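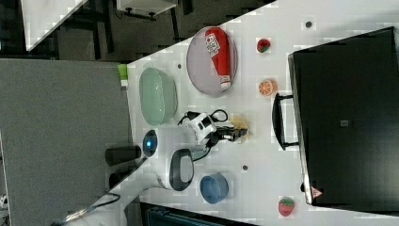

The white table, with the ketchup on its plate.

Sadia Baloch would like it known that she did not set out to have opinions about plastic fruit. She was going to be a bookkeeper. She was a bookkeeper, for nine years, and then her sister-in-law asked whether she could spend a couple of afternoons sorting the play kitchen things at the Magsi Toy Library, and she said yes in the tone people use when they are also looking for their keys.

"I thought it would be a box," she says. "I thought someone would hand me a box."

It was a hallway of boxes. The library lends out 3000 toys, if you accept the catalogue's view of what a toy is, and a fair slice of them are things to pretend to eat. We spoke over two pots of tea and a plate of real biscuits, which she kept moving further from the toy ones, presumably from experience.

The strawberries come up early. There are two on the table, one small and one larger, both red with green tops, and she has firm feelings about the difference.

"They're from separate sets. The small one came with a picnic and the big one came with something called the Orneo Market Basket, which we've had twice and which has never once come back with the basket. People say to me, a strawberry's a strawberry. Fine. You lend a four-year-old the wrong strawberry and see how your afternoon goes."

The orange is a simpler matter. It's a slice, so it's always a slice, and no child has ever asked her where the rest went. Adults ask constantly.

What she likes best is a mixed table. The packaged sets, she says, tell you what you're having. Burger, bun, lettuce, done. Put out a green dish, a blue bowl, a pale purple plate and a few odd bits of food and the menu opens up considerably. She has been served strawberry and ketchup as a starter, a main and, on one occasion, a medicine.

"The ketchup is the whole economy," she says. "I can't explain it. You could put out a roast chicken, and we have a roast chicken, a good one, and they'll walk past it to get the ketchup. It goes on everything. It goes on the plate by itself. I've seen it served lying down on the plate like a fish, and the customer was very pleased and asked for the bill."

Did she ever try taking it away?

"Once, in September. I called it a trial." She pours more tea. "It was a short trial."

I ask about the table. White was Kamran Orakzai's idea. He does the furniture, and he had read somewhere that children choose more calmly against a plain background. Baloch is unconvinced about the calm but has come round to the white, mostly on the grounds that you can see what's missing. The old table had a woodland scene painted on it, and for most of a year a toy mushroom went unrecorded on top of a painted one.

"Kamran says he'd have spotted it. Kamran walked past it every day. I've let that go, as you can tell."

Then there are the small dark holes in the top, which he describes as a feature and she describes as holes. Visitors under five take them for burners, or plugholes, or somewhere to post a raisin. She has asked him for covers. He has told her covers are coming. It has the sound of a conversation that's been going on for a while and will outlast this article.

The appliance end of things is quieter. A black appliance with a handle is what every play kitchen gets sooner or later, and in her experience it's used mainly for storage. Hats go in it. One boy kept his shoes in the last one, and they were returned to his mother at closing with some ceremony.

"Nobody under six believes in reheating," she says. "They make it fresh. They're snobs, really."

We get on to the things that aren't food at all, which turn up in the food boxes in numbers she finds hard to credit. Farm animals, mostly. A comb. And the sea creatures, a subject on which she has been waiting for somebody to ask.

"So what is an octopus? Go on. Senyo does our catalogue and he put it under Bath. I put it under Kitchen. He moved it back. It's been lent out as both, and one week it was lent out as neither and I had to ring round."
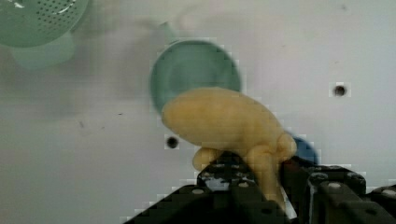 Her case for Kitchen rests on precedent. The children cook it. They have always cooked it, they cook it with enormous confidence, and none of them has yet tried to bathe it on library premises. Senyo Acheampong, reached later by phone, said his case rests on its being an octopus.

"Also it's yellow," Baloch says, "a sort of faded custardy yellow, so half of them think it's pasta. I don't correct them. If you look at the tentacles for long enough you start to see their point."

It has been soup. It has been a wedding cake. A girl with strict views on hygiene held it up by the head and announced that it was the chef, and it stayed the chef until pick-up time -- a longer run than most chefs get. Baloch wrote that one in the desk diary, under Dec 3, 2019, between a note on the drains and a reminder to buy labels.

The desk diary turns out to be where the real history of the place lives. The catalogue says who has what. The diary says that the Cunitz tea set came back smelling of actual tea, that someone's grandfather repaired a saucepan handle without being asked and did it beautifully, that Shamim Janjua at the front desk was paid for a late return in plastic peas. Janjua accepted them. She has a heart, and in any case the peas were ours, Baloch says, so it was hard to argue.

What about loss? Every lender has a number they don't like saying aloud, and hers is 73. That's pieces gone in a year, all categories, and she says it in the voice of someone reading out a dental bill. Spoons do worst. Small fruit next. Plates come back, bowls come back, and the big appliances always come back, usually a day early and carried by a parent who wants their floor again.

"I found a strawberry in my own coat," she says. "I'd written a stern email about that strawberry."

Washing takes up more of her week than she'd like. Warm water, ordinary dish soap, a tea towel that is used for nothing else and is labelled to that effect in capitals. Anything hollow gets squeezed and sniffed. She has tried to delegate the sniffing. The set of Drasta pans can go through the machine, and she speaks of them with real tenderness, the way other people speak of a dog that doesn't bark.

After that it all goes back out on the table, loosely, without much of a plan. She used to arrange it. Fruit here, crockery there, a little folded napkin. It lasted until the door opened. These days she puts the plate near the top where it won't get elbowed, leaves a good stretch of white in the middle for whoever is running the restaurant, and goes to find her glasses.
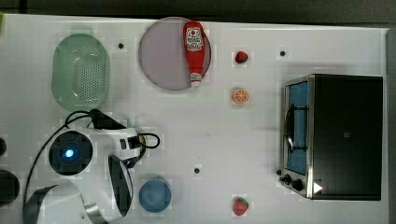 What she'd tell you to buy

Very little, as it happens. Asked for advice to parents setting up at home, Baloch says three bowls at most, in colours you can tell apart from the couch, and one plate big enough to be a problem. No cutlery until you've forgiven yourself for the last lot. A couple of fruits. Something with a lid, if you can stand it.

"And a ketchup. I'd love to say otherwise. I'd love to tell you it was the wooden carrots."

She is against the very large sets. A man came in once hoping to donate one, still sealed, 30 pieces, with a tiny recipe card for each. She thanked him and took it and has never put it out whole. The recipe cards she kept at home. She says one of them, for a pretend lemon tart, isn't bad.

I ask what she would do with a bigger budget, expecting shelving.

"Spoons," she says, and then, after some thought, "and I'd have Kamran's hole covers made by someone who isn't Kamran."

He was in the next room at this point and said he could hear her. She said she knew. She moved the biscuits a bit further along and asked whether I wanted the last one, and whether on my way out I'd mind telling Senyo that the octopus was back under Kitchen.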